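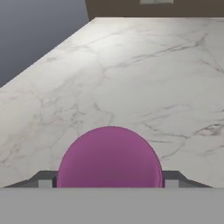

Perov updates grasp planner with simulated kitchen tests

Perov has released a new version of Zolline, its grasp planning software for two-finger grippers. The main change is in how the planner decides when to close the fingers on an object that the wrist camera can only partly see.

Earlier versions picked a grasp from a single view, taken before the arm moved in. Anything learned on the way down was thrown away. The new planner keeps checking as the gripper gets closer, and can shift or turn the hand up to the moment the fingers start to close. Perov says this matters most with rounded items, where a small error to one side can push the object away.

The work was done in Katene, a simulator the company has used in-house for two years. It builds household rooms with different worktops, wall colours and lighting, then runs the same pick many times with small changes to the starting position. The test set for this release has 367 kitchen layouts, with 200 attempts in each. Several of the worktops are veined marble, which the old edge detector often mistook for the outline of an object.

The planner now runs at 30 updates a second on an ordinary desktop graphics card. Users with slower machines can set a lower rate in the configuration file, although Perov advises against doing so for small or light items.

There are some limits. Zolline still treats every object as rigid, so bags and cloths are not supported. Clear glass remains unreliable, and the company has given no date for a fix. Grasp files saved in the old format will need converting with a script included in the download.

Bestari, which makes sorting equipment for commercial kitchens, has been trying the software on its own test benches since March. It plans to move to the new version once its safety checks are complete.

The update is free for existing licence holders. A trial version, limited to the simulator, will follow in December.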